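Visite du service de contrôle des comptes de campagne de Prukora

Le service occupe le deuxième étage d'un ancien bâtiment des douanes, côté canal, à Surley. L'accès se fait par la rue de service et non par l'entrée principale, réservée à l'état civil. La visite, ouverte sur inscription, a commencé à 9 h et s'est terminée peu avant midi. Elle était conduite par Dindo Navarro, chef de l'unité de vérification.

L'unité traite les comptes déposés par les candidats aux élections locales de la province de Prukora. Pour le dernier scrutin, 700 dossiers ont été reçus, dont 37 hors délai. Un dossier complet comprend le compte lui-même, les relevés du compte bancaire unique, les souches de reçus et les justificatifs de dépense. Le dépôt reste possible sur papier ; les pièces sont alors numérisées sur place et enregistrées dans Aidoo, l'application interne.

La vérification se déroule en deux passes. La première est formelle : signature du mandataire, concordance entre les totaux et les relevés, présence des reçus. La seconde porte sur le fond et concerne surtout l'origine des dons. Les versements en espèces sont rapprochés des souches une par une. Pour les virements, Aidoo signale les donateurs qui apparaissent dans plusieurs comptes et calcule le cumul par personne. Le dépassement du plafond n'entraîne pas automatiquement le rejet – le candidat peut rembourser l'excédent s'il le fait avant la décision. 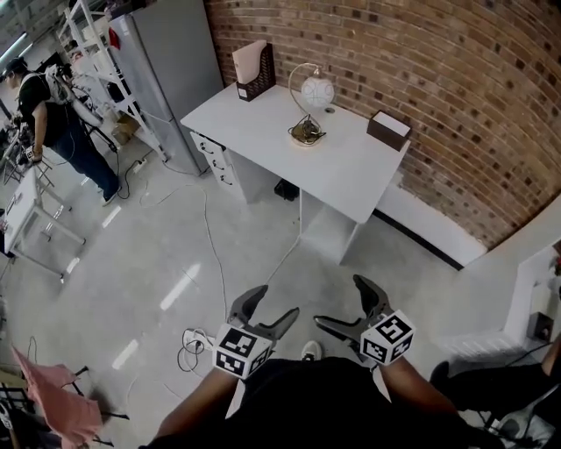 Les prêts consentis par des particuliers constituent le second point sensible. Un prêt non remboursé à l'échéance est requalifié en don, avec application du plafond. Navarro a présenté un cas tiré de la commune de Fomier, anonymisé : trois prêts du même montant, accordés le même mois par des membres d'une même famille, sans échéancier. Le rapporteur a demandé les contrats, reçu des copies non datées, puis proposé la réformation du compte. L'instruction a duré 27 semaines, contre 9 pour un dossier ordinaire.

La question des excédents a occupé presque toute la fin de la séance. Lorsque les recettes dépassent les dépenses, le solde doit être dévolu à un parti ou à un organisme d'intérêt général. Le contrôle porte sur l'ordre de virement et s'arrête là : l'unité n'a pas compétence pour suivre l'emploi des fonds chez le bénéficiaire. Interrogé sur ce point, Navarro a indiqué qu'une modification du règlement était à l'étude, sans donner de calendrier.

Deux remarques pratiques. Les décisions sont consultables à l'accueil, mais la version en ligne ne comporte que le dispositif, sans les motifs. Les demandes de copie se font par écrit, avec le numéro du compte et le nom de la circonscription. La prochaine visite est prévue en avril ; les inscriptions se prennent au guichet du rez-de-chaussée.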